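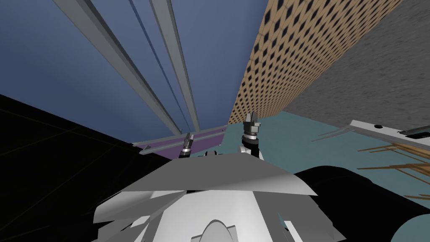 Uma leitora escreveu-nos a perguntar se valia mesmo a pena rever o armazém todos os meses, sendo tão pequeno, e a pergunta ficou-me na cabeça enquanto fazia a ronda de março na Mandham.

Lista de verificação – armazém e oficina

1. Extintores: conformes. O da entrada estava tapado por caixas da Nendus, já afastadas. Peço a todos, com carinho, que deixem aquele canto livre.

2. Saídas de emergência: conformes. A porta do fundo abre bem, embora arraste um pouquinho no chão.

3. Estantes: a corrigir. A placa diz 300 kg por prateleira e a de cima levava cerca de 635, coitada. Passar as bobinas para baixo ainda esta semana.

4. Quadro elétrico: conforme. Falta só a etiqueta do circuito da bancada.

5. Caixa de primeiros socorros: a corrigir. Pensos fora do prazo; encomendei uma embalagem de 100 à Wavaveo.

6. Escadotes: conformes, com os pés de borracha ainda bons – o mais velhinho fica para rever em abril.

7. Iluminação: a corrigir. Lâmpada fundida junto ao lavatório.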